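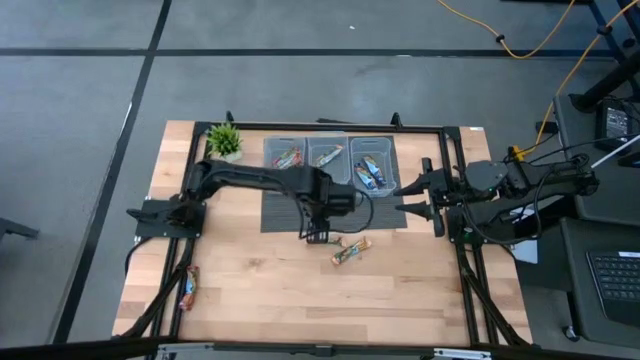 Uma leitora escreveu a perguntar se não era exagero ter uma caixa para cada tipo de barrita, porque lá em casa vai tudo para a mesma gaveta e ainda ninguém passou fome. Ri-me sozinha, porque a minha gaveta é igual (a minha tem também pilhas e um abre-latas avariado), e levei a pergunta comigo quando fui conversar com a responsável pelos snacks da Nalimska, uma pequena empresa que abastece copas de escritório e trata de as arrumar.

Ela pediu-me para não pôr o nome. "Escreve só que sou a das barritas, que é como me chamam", disse-me, e eu obedeço.

"Exagero é comprar pela terceira vez uma coisa que já se tem", respondeu, quando lhe li a mensagem. "Eu também tive a gaveta. Abria, via uma camada de embalagens amarrotadas e tirava a de cima. As de baixo iam ficando, ficando, e em agosto encontrava chocolate colado a tudo."

Anda nisto há 11 anos. Começou por encher a despensa de um ginásio e hoje passam-lhe pelas mãos mais de 2000 barritas por mês, entre escritórios, oficinas e um coworking chamado Jallach, que é o cliente mais exigente e também, confessou-me baixinho, o mais guloso. Perguntei-lhe se ainda consegue comer alguma. "Consigo! De frutos secos, sim. As de coco é que já não posso ver."

Queria saber porquê caixas transparentes, e ela entusiasmou-se logo. Já tinha usado cestos de verga (bonitos, cheios de migalhas), latas (toda a gente as abria e deixava as tampas em cima do micro-ondas) e umas caixas opacas com etiquetas escritas à mão, de que ainda fala com alguma mágoa.

"A etiqueta dizia amendoim e lá dentro estava mel, porque alguém repôs à pressa. Com plástico transparente vê-se a embalagem e pronto, não preciso de escrever nada. A cor do papel já é a etiqueta."

E a ordem? Aqui esperava um sistema complicado, com tabelas, mas é bastante caseiro. Um tipo por caixa, as caixas lado a lado, todas viradas para quem chega. Se há um tipo que sai mais, fica com a caixa mais comprida. Por baixo gosta de pôr um tapete, de preferência com relevo, para não andarem a deslizar sempre que alguém mete a mão.

"As pessoas tiram uma barrita sem olhar, a falar ao telefone. A caixa vem atrás. Ao fim do dia está tudo torto e eu fico nervosa", contou. Perguntei se fica mesmo nervosa. "Fico. Endireito caixas em casa de outras pessoas, já fui chamada à atenção."

O que mais me surpreendeu foi ela gostar das caixas quase vazias. Eu encheria até acima, para dar aquele ar de abundância! Ela põe poucas e vai repondo. Na Tsolakis, uma oficina de encadernação onde trabalha pouca gente, chegou a deixar 200 barritas de uma vez, por ser longe, e quando voltou estavam todas abertas ao meio ou enfiadas nos bolsos dos casacos.

"Com duas na caixa, a pessoa tira uma e pensa no colega. Com vinte, tira três."
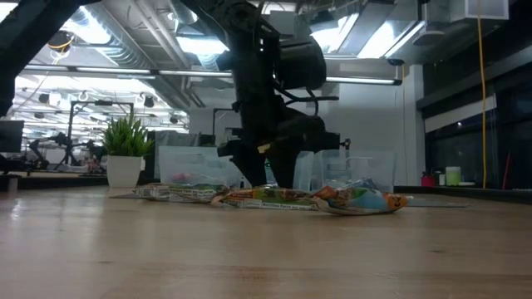
Antes de arrumar, ela despeja tudo na mesa. Chama-lhe "pôr a conversa em dia com as barritas", e garante que é a parte de que mais gosta. Espalha-as deitadas, alisa as que vêm enrugadas, procura as datas e só depois decide o que vai para onde. As que acabam mais cedo ficam à frente.

"O verso é que interessa", explicou. "À frente é tudo montanhas e flocos de aveia. Viro-as e leio os alergénios, sempre, mesmo nas que conheço. Já me mudaram uma receita sem mudar a cor do papel e ia-me dando uma coisa."

Quando há alguém alérgico a frutos secos, essa caixa vai para outra prateleira, longe das restantes. Nisto não facilita, e foi o único momento em que a vi muito séria — até pousou o café.

Quis saber quanto se gasta para começar. Ela usa umas caixas da Brillora, compradas há anos num lote de 700 que dividiu com outra empresa, mas em casa dela, disse-me, tem duas que traziam morangos do supermercado. Lava-as com água morna e detergente, sem esfregão verde, que risca, e deixa-as escorrer de boca para baixo.

Também me falou da planta. Põe sempre uma por perto, num canto onde não estorve, e se houver pouca luz escolhe uma que aguente maus tratos. "Um vaso pequeno ao pé da comida faz com que as pessoas não larguem lá os papéis vazios. Não sei explicar, mas é assim."

Já de casaco vestido, perguntei-lhe o que respondia então à leitora da gaveta. Pensou um bocado. "Que experimente com uma caixa só, para as preferidas dela. E que veja as datas das outras hoje, antes de jantar."

Eu vi as minhas. Havia uma de coco do ano passado, debaixo das pilhas.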